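Course notes
Benedek Bozsik
May

Home | Programme | Notes | Reading list | Contact

Caring for Household Textiles, Unit 8: Removing Stains from Fabric

These notes follow what I said in the second hour, with some additions where there were questions. Please bring them again next time, as we will need the table of stains which you filled in by hand.

1. Two questions before you touch the stain

The first question is what made the stain. The second is what the fabric is made of. Many people ask only the first one, and then they look in a book under "wine" or "grass" and follow the advice on whatever they have in their hands. The same advice can be right for a cotton tablecloth and very wrong for a silk scarf.

For our purposes we divide stains into four families:

- Protein stains: blood, milk, egg, sweat. Use cold water first. Heat makes the protein set in the fibre.
- Fat stains: butter, oil, face cream, candle wax. Water alone does very little. You need soap or washing-up liquid.
- Plant colour stains: tea, coffee, red wine, berries. Rinse early, then use a weak acid such as white vinegar.
- Particle stains: mud, soot, dust from the street. Let them dry and brush them off before any water comes near.

Real stains are often mixed. Gravy is fat and protein together. Chocolate is fat, milk and plant colour. With a mixed stain we treat the protein part first, in cold water, and the fat part afterwards.

2. Knowing the fabric

Read the label if there is a label. When it has been cut out, look at the fabric closely and feel it between your fingers. Wool has a little spring and is slightly hairy. Cotton creases when you press it. Polyester creases less and often feels smooth.

Fabrics with a pile need more care than flat ones. By pile I mean the short standing fibres on velvet, velour, plush and some towels. When you rub a pile, you bend the fibres, and the place can stay shiny after the stain has gone. So on these fabrics we press and lift, and we never rub.

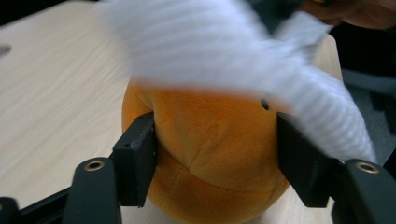
Padding is a separate matter. A cushion or a quilt holds water inside much longer than the cover does, and the inside can begin to smell before you notice anything. If the cover does not come off, use as little liquid as possible and work with foam only. To make foam, put one spoon of mild soap in a bowl of water, beat it with a whisk, and take only what stands on top.

3. The hidden test

Always test first in a place which is not seen, for example inside a hem or under a collar. Put one drop of your liquid there, wait 12 minutes, and press with a white cloth. If colour comes to the cloth, stop. You may try a weaker mixture, but test it again in a new place.

I know that this step is boring. In the Vendatstead group last year it was left out with a green wool blanket, and the pale circle is still there.

4. Working on the stain

Step 1. Take away everything solid with the back of a knife or the edge of a spoon. Go from the outside to the middle.

Step 2. Put a folded white cloth under the stain. The stain should go down into this cloth and not through to the other layer.

Step 3. Put on the liquid with a second cloth, a little at a time. Start outside the stain and go inwards, otherwise it grows.

Step 4. Move the cloth underneath to a clean part as soon as it has taken colour. Continue until no more colour comes.

Step 5. Rinse with clean water, again a little at a time. Soap which stays in the fabric attracts new dirt.

Step 6. Dry it flat, away from the radiator. Do not iron before you are sure, because heat can fix what is left.

On the matter of wet wipes: they are practical when you are travelling, and I use them too - but on hands and plastic surfaces. Many contain perfume or a little oil, and this may leave a ring on silk or wool. If you have nothing else, press once with the wipe, do not rub, and do the proper work at home.
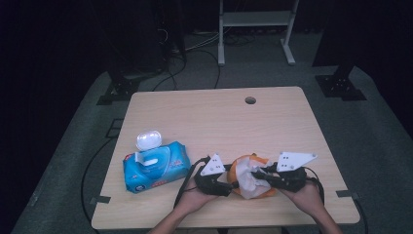
5. Soap and water temperature

In class we used Jestik soap flakes, but any mild soap without colour is suitable. For wool and silk keep to 30 degrees at most. White cotton bed linen can go to 60 if the label allows it. The water in Mukent is hard, and those of you who live on that side will need a little more soap and one more rinse.

6. For next time

Please read chapter 12 in the Veres handbook, and look also at the drawing on page 39, where the weaves are compared. Choose one stained item from home, nothing valuable, and write down the fabric, the family of the stain and where you made the hidden test. Old tea towels are very good for this. Bring two white cloths each - the cupboard has only coloured ones at the moment.

Last updated: May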